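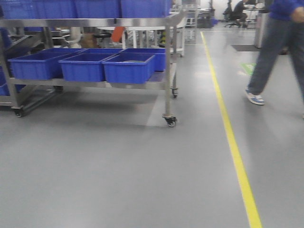

How to fit a model horse bridle without swearing

Filed under: Tack Room Tips
2 min read

Cheekpieces first. Everyone starts with the browband, me included, and everyone ends up with a horse who looks surprised.

1. Cut your lace 42 mm long for each cheekpiece and skive the ends. Thinner than that. Keep going.

2. Hold the crownpiece behind the ears with a blob of tacky wax. My test horse, Hendurura, has lost one ear to this step – he bears it well.

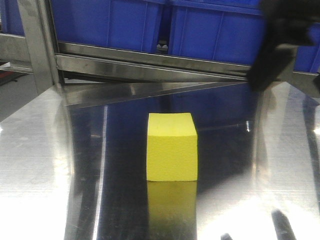
Leave the wax on while you thread the buckles, then slide the bit in from the left. If it pings across the room, stop and have tea.

3. Sand the strap edges with 400 grit and finish with 500. Two coats of edge dye, and let the first one dry, however good the railing class looks.

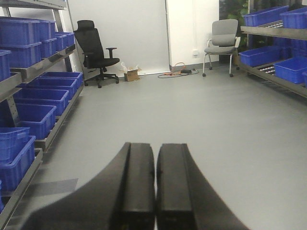 The noseband goes on last and sits just below the cheekbone. Any lower and your dressage champion is wearing a muzzle.

Comments (3)

Enby: Skived straight through mine. Twice.

Genji Tsuji: Does this work on the smaller scales?

Erraji: Genji, yes, but shorten the cheekpieces and lower your expectations.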